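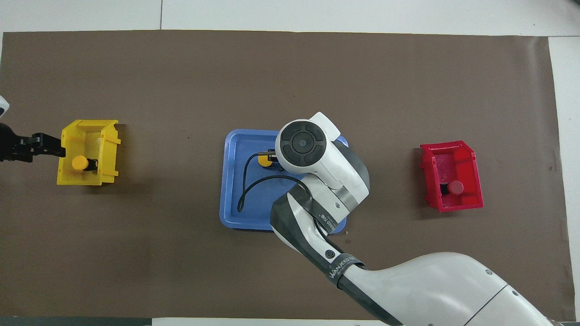
About the Abbasi Reading Room

The Abbasi Reading Room is a small independent school for the study of early Islamic history and the religions of the late antique Near East. We teach evening and weekend courses to adults, run a lending library, and publish translations and study guides under the Flendulby imprint. We are not attached to a university or to a religious body. Our students include Muslims, Christians, Jews and people with no religion, and no one is asked which they are when they enrol.

How we started

The school grew out of a reading group that Zeeshan Warraich held in the back of a bookshop in Halifax. The group began with Ibn Ishaq's biography of the Prophet in English translation and took two winters to get through it. By the end, several members wanted to learn enough Arabic to check the translation for themselves, and Zeeshan agreed to teach them. That first Arabic class had 14 students. Rosaire Doucette, a retired parish priest, was one of them and now teaches our course on Syriac Christianity.

When the bookshop closed we moved to our present rooms on the second floor of the Brindetti Building. The front room is used for classes and the back room holds the library. There is an elevator, but it has to be called from the ground floor with a key, so please phone ahead if you will need it.

What we teach

Courses run in fall and winter terms. The fall term starts in the middle of September. A standard course meets once a week for two hours. The regular offerings are:

Arabic for Readers, levels one to three
The Qur'an and Its First Audience
Syriac Christianity Before and After the Conquests
Jews of Arabia and Iraq
Papyri, Coins and Inscriptions: Sources for the First Century
Law and Hadith: How the Collections Were Made

Level one Arabic assumes no knowledge of the alphabet. For the Law and Hadith course you should have finished level two or be able to read a short unvowelled passage with a dictionary. If you are not sure where you fit, Tanveer Jadoon will give you a short placement reading over the phone or in person. There is no charge for this.

Classes are capped at 23. We have kept to that number even when there was a waiting list, mostly on account of the size of the front room. 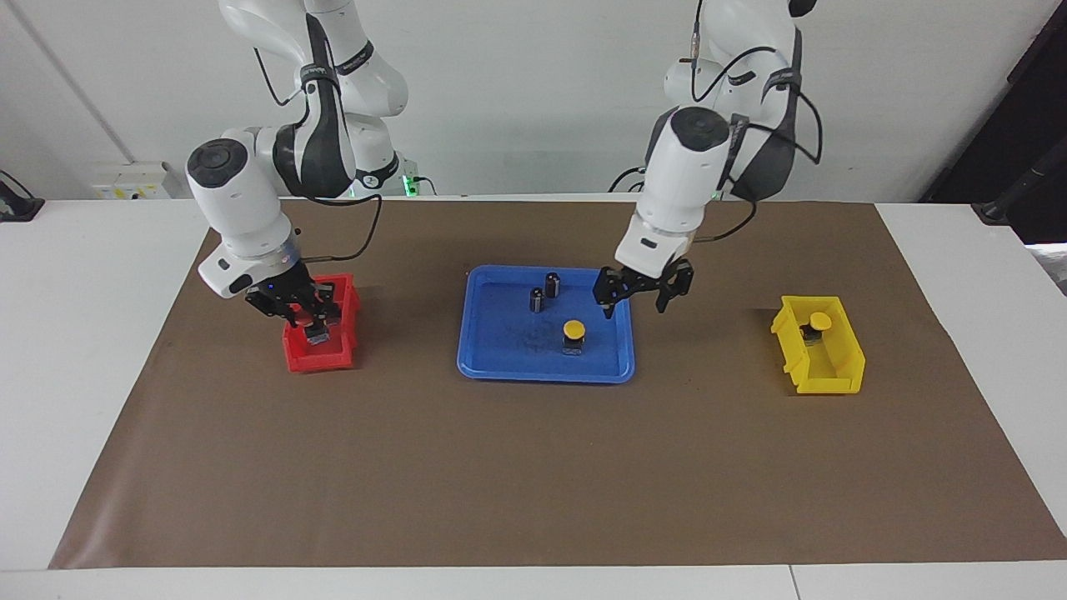

Two robot arms at a table covered with brown paper.

Our approach

We read primary sources first and modern scholarship second. In a typical session the class works through a page or two of text, compares translations where there is more than one, and then looks at how historians have used the passage. Scholars disagree sharply about much of this period, including how far the later Arabic histories can be relied on for the seventh century. Our instructors have their own views and will tell you what they are if you ask. They are expected to set out the other positions fairly, and the reading lists are put together with that in mind.

We do not give religious instruction or rulings. Students who want those are better served by their own mosque, church or synagogue.

The library

The library began with 541 books left to the school by Barnabás Major, who collected widely on Byzantine and Sasanian history. It has been added to since, mainly in Arabic grammar and epigraphy. Students may borrow up to four books at a time. Members of the public are welcome to read in the library during opening hours but cannot take books home. Dictionaries and the bound journals stay in the room.

The catalogue is looked after by Thiện Tô, who also answers interlibrary requests. Please send the full title and, if you have it, the year of the edition.

Publications

Flendulby has published study guides to go with our courses and a small number of annotated translations. The guides are spiral bound and priced to cover printing. The Fondlow Lectures, our yearly series of public talks, are printed as pamphlets, and back numbers can be bought at the desk or ordered by mail.

Fees and bursaries

Course fees are listed on the Courses page and include the study guide. Half-fee bursaries are available each term. The application is one page long and asks for a few lines on what you would like to study. We do not ask for proof of income. Refunds are given in full up to the second class.

Contact

Questions about enrolment go to Tanveer Jadoon, and questions about the library to Thiện Tô. The office is closed between terms, but messages are checked weekly.

Page last updated October 26, 2018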